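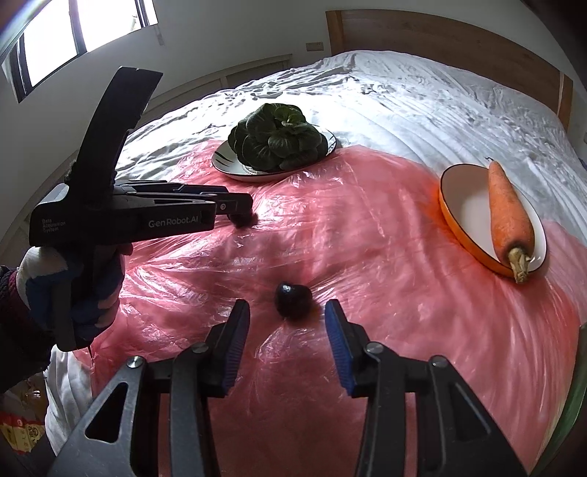
Planning and Buying: Your Questions

We get a lot of mail from people putting together a first budget for hand-held gripper kits, and the same worries come up again and again, so Inna Savchuk and I sat down with a pot of coffee and tried to answer them properly. Prices and lead times were checked on 2022-01-28.

How many grippers should we put in the first order?

Two per person, and one spare pair for the whole group. Plenty of everyday jobs go better with both hands, and a team that starts with singles nearly always comes back for the other half (at the single price, sadly).

What else belongs in the budget besides the grippers?

Set aside 12 percent of the hardware total for small stuff - finger pads, cables, gloves, a decent carrying case.

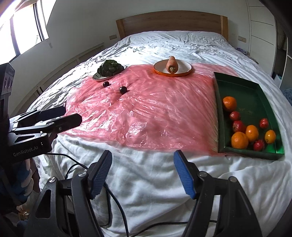
Props deserve a line of their own, and it can be a wonderfully small one. Our Nasholm plan puts 80 dollars a month toward groceries and dishes, and that goes a long way if you shop the way you would for supper. Leafy greens in a heap, one carrot on an orange-rimmed plate, a tray of oranges and a crinkly sheet of pink plastic give you soft, hard, round and slippery things to plan around, all on an ordinary bed. Please don't order special test objects until you have used up the produce aisle!

Do we need to rent a space?

Most groups can wait. Bedrooms and kitchens are fine for the first season, and Gion Zwahlen, who keeps our books, would much rather see that money go into spare parts.

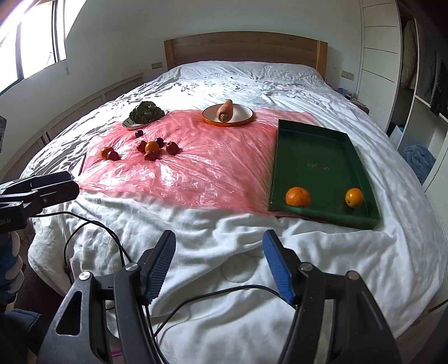
How long does delivery take?

Plan on 13 working days for anything Sellia has in stock. Orders that come through Oltik take longer in July, when their warehouse runs on a short crew, so send those in early if you can.

Can we lease instead of buying?

You can, through Nazarenko, at 200 dollars a month per pair with pads included. Leasing makes good sense for a short project. For anything longer, ask us for both quotes and we'll gladly go through them with you over the phone.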